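Drip tray

Reading time: 3 minutes
Print this page | E-mail this article
Filed under: Serving & Buffet › Tableware A–Z

A drip tray is a shallow dish that sits under a tap or spout and catches whatever misses the glass. I've written a fair few entries for this guide and I have to say this is one of my favourites, as there's far more to it than you'd think! You'll find drip trays under beer taps, juice dispensers, coffee machines, water coolers and the big tea urn at the village hall (ours drips like mad). 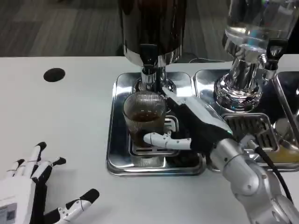
Page last changed in November

Most trays come in two parts: the dish itself and a grate that lifts out. The grate is where your cup stands, so its foot stays clear of the puddle. Slots are the usual pattern, though I've seen round holes, wire mesh and, in one seaside café, a sheet with little fish cut out of it – lovely to look at, horrible to scrub.

Materials

Stainless steel is the one I'd go for. It doesn't take up smells and it puts up with hot water. Plastic is lighter and cheaper, and for squash at a children's party it's fine, but orange juice and red wine can leave a mark that never quite goes. You'll also meet enamel and brass in older pubs. Brass needs polishing far more often than I'm ever going to do it.

Size

Small trays for home use hold very little. My own, a Coltero bought second-hand, takes 500 ml before it spills, and the one that came with my mum's Visel coffee machine takes 473 ml, an odd sort of number until you remember that's a US pint. Bar trays can be as long as the counter, and those meant for heavy use often have a drain in the bottom with a hose running to a bucket or a waste pipe. If yours has a drain, do check that the counter slopes the right way. Mine didn't.

I once tried to work out how much a slow drip adds up to. One drop every few seconds doesn't sound like much, but I left a jug under a leaky tap overnight and got roughly 1000 ml by breakfast, all of it good apple juice.

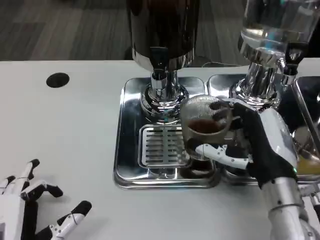
Cleaning is the dull bit, and the bit people skip. Sugar is the trouble. A tray that has caught cola or cordial goes sticky within the hour, and in summer the fruit flies find it before you do. I tip mine out, rinse it in warm water, then leave it in soapy water for 5 minutes while I do the glasses. An old toothbrush gets into the slots. For tea stains I use a spoonful of bicarbonate of soda, and for the chalky ring you get in hard water areas, a splash of white vinegar (rinse well, or the next cuppa tastes like chips). Steel wool scratches, so keep it away from anything shiny.

Other names

Bar staff I've worked with say "slops tray" or just "the slops". Coffee people tend to call it a drip tray whatever shape it is. The old Prokdale catering lists had it down as a "spill pan", and I still hear that from a few caterers up north. It shouldn't be confused with a drip mat, the absorbent sort that goes under a beer glass, or with the drip pan you put under a roasting joint.

See also: beverage dispenser; drip mat; spigot; tea urn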